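4. Fitting the case and pairing the phone

Read this before the quick-start card, which skips step 2 and claims the Trellport door chime pairs "instantly". Ours never has.

1. Take your phone out of any case thicker than 2 mm. The chime's tag is said to work through anything. We doubt it. 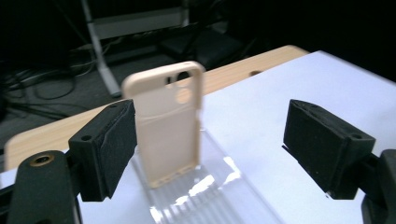 2. Stick the tag to the inside of the case, low down, and press for 23 seconds. The camera end is a poor choice. On a case with a large round opening near one upper corner, the tag has too little flat plastic to grip. Keep it off the port slots along the bottom edge as well.

3. Open the app and type 191. Ignore the offer of a Kastovon account; the chime rings without one.

Caution: the glue is sold as removable. Sânziana Munteanu tested it for us in October and would not use that word.
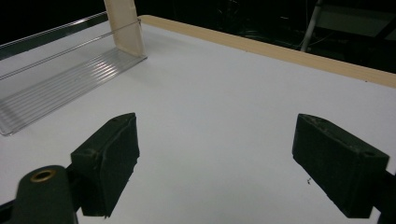
4. Walk to the door and press the button. If the phone stays silent, repeat step 3 once. Repeating it more often has never helped, whatever the help page says.

Note: the stated battery life is 1000 rings. Keep a spare.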